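Diary, 2021-08-17

The second week of school, and I promised myself to write every evening, even when I am tired. So I write.
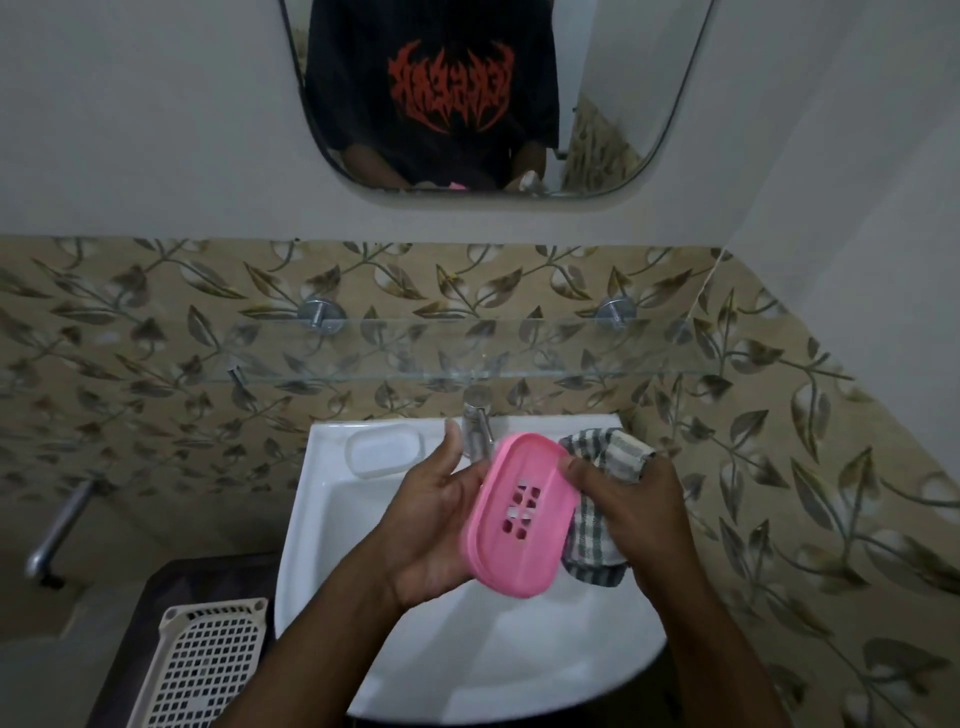 Morning

I woke before the alarm and rehearsed in my head the sentences for the staff meeting. After six years in this country I still do this. I prepare the sentences, and then somebody asks me a question from the other side and all my preparation is gone.

The meeting was in the library at Anley. Mrs. Lockyer wanted to speak about the new attendance plan before the students came in. Last year we had so many children who were present only as a black square on the screen, or not present at all, and the district at Irnthorpe now wants each school to call home on the second day of absence. Before, it was the fifth day. Kiri Lockyer read us the letter and then she put it face down on the table, and I think this told us her opinion.

Declan Ellery asked who will make the calls. It was a fair question. The office has two people, and one of them is on leave until December. The answer is that the homeroom teachers will do it, in the planning period. There was a silence after this. I wanted to say that for the families who speak Spanish or Russian a call from a teacher with no interpreter is only a frightening noise from the school. I had the sentence ready, and I said it, but I said "frightened noise." They understood me anyway. Tamsin Tawhiri wrote it down and said she will ask for the phone interpreter service again. We had it for one year and then it was cut from the budget.

Classes

First period was good. I have the newcomers' group, and it is larger than in spring. A girl who arrived in June read a whole paragraph aloud, and when she finished she looked so surprised that the boys clapped. I did not plan any clapping. I moved on quickly, because she turned red, but I was very proud of her.

Second period was less good. The reading program wants the placement test done by Friday, and the test would not open on half of the laptops. We lost most of the hour. I gave them paper and asked them to write me a letter about their street. Some wrote four lines, some filled both sides. I have them here next to me and I learned more from these than I will learn from the test, but I can't enter a street into the spreadsheet.

In the afternoon Tiburcio Sandoval came to observe me. It is my first observation of the year and I didn't expect it so early. He sat at the back, typed all the time, and left ten minutes before the bell. In the doorway he said "nice pacing." I looked at the word "pacing" in the dictionary to be sure, since I walk around the room a lot and I was afraid he meant that.

Money

Around 80 dollars of my own has gone for folders and pencils already. The classroom fund pays back a part, if I keep the receipts. I have lost one receipt, the big one, of course. To look for it in the car tomorrow, under the seats also.

The district has also published the list of grants. Our school asked for 2812 dollars for books in the home languages, and we will receive 1544. Ashton Doolan, who wrote the application with me over three Sundays, was angry about it for the whole lunch. I was not so angry. In the town of Maihi, where I taught my first year, we had one shelf, and I remember how the covers were repaired with brown tape. We can buy good books with 1544. We must only decide which language waits, and I do not like to be the person who decides it. Ashton thinks we should ask the parents at the open evening. Maybe he is right, but the parents who need the books are often at work in the evening.

Evening

I called my mother. She asked if the children here stand up when the teacher enters, and I said no, as I say every year, and she sighed as she does every year. She told me that the school in Drinatov has a new roof and a new director, and that she likes the roof.

Then I made the first of the attendance calls, a day before I must, to see how it feels. It was a grandfather. He was polite and very worried. I told him three times that nobody is in trouble, the boy only missed two days, and we would like to see him. He said they had no ride since the bus stop was moved. I didn't know that the bus stop was moved. I wrote it in capital letters for Tamsin.

It is late now. Tomorrow: laptops again, receipt, ask about the bus, return the stapler to Declan.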